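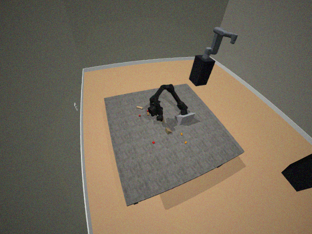

Multi-Monitor Desk Setup: Safety Checklist, With Comments
Posted Oct 4, 2018

Every gadget site loves a desk with a wall of screens on it. Few of them ask what the thing is plugged into. I went over a six-screen home office with the list below, item by item, and wrote down what I thought. The desk is a Jakelell, the monitor mount is a Parano, and the power gear is from Ndlovu. The owner lives in Clullwood and paid for all of it, so the complaints are mine and the bills are not.

Marks used: OK, FIX, or NOT CONVINCED.

POWER

1. Screens and computer run from a wall outlet, with no strip plugged into another strip.
FIX. There were two strips in a chain behind the file cabinet. "It's been like that since June" was the defense. A bad idea doesn't get better by lasting.

2. Total load is within the rating printed on the strip.
OK. I added up the labels on the power bricks and got a comfortable number. I would still like to see it measured with the space heater off, then see the heater moved to another circuit for good.

3. Surge protector indicator light is on.
NOT CONVINCED. The light is on. A light tells you a light works. The Ndlovu leaflet says to replace the unit after a major surge and doesn't say how you would know you'd had one.

4. Battery backup holds long enough to shut down properly.
FIX. The box promises 20 minutes. With all six screens on, it gave us 3. Two of the screens have now been moved to the side that only has surge protection, and the test needs to be run again.

MOUNT AND DESK

5. Clamp is tight and the desktop is not cracked or dented under it.
OK, after half a turn with the hex key. Check again in a month.

6. Weight on the mount is within the maker's limit.
NOT CONVINCED. Parano gives a limit per screen and never gives one for the whole pole. I wrote to support and got back a link to the same page I was asking about.

7. Top row does not sag or drift when the desk is bumped.
FIX. The upper left screen tips forward a little more each time. Tightening the tilt screw helped for an afternoon.

8. Desk does not tip when raised to full height.
OK with both feet leveled. Jakelell calls the frame "rock steady." At full height you can watch the screens wobble while you type. I don't think it will fall. I also wouldn't put that phrase on a box.

CABLES

9. No cables pinched when the desk goes up and down.
FIX. One display cable was pulled tight as a guitar string at the top of travel. Replace with a longer one.

10. No cables where feet or chair wheels go.
OK.

11. Both ends of every cable labeled.
FIX. None were. This is how people end up unplugging the router to turn off a lamp.

HEAT AND AIR

12. Clear space behind and above the computer.
FIX. It was in a closed cabinet with a door. Open the door, or better, take it off.

13. Fan vents free of dust.
OK, barely. Bring a can of air next time.

14. Nothing stored on top of the battery backup.
FIX. Comic books, 16 of them. Moved.

THE PERSON IN THE CHAIR

15. Main screen straight ahead, top edge near eye level.
OK for the bottom row. The top row means looking up at chat windows all day, and I doubt any neck enjoys it.

16. Every screen gets used.
Not a safety item, but I asked. One was showing the weather. The extra mount arm for it cost $193. Take it down and items 2, 4 and 6 all get easier.

Recheck after the new cable arrives. Item 1 was fixed before I left, and I kept the second strip.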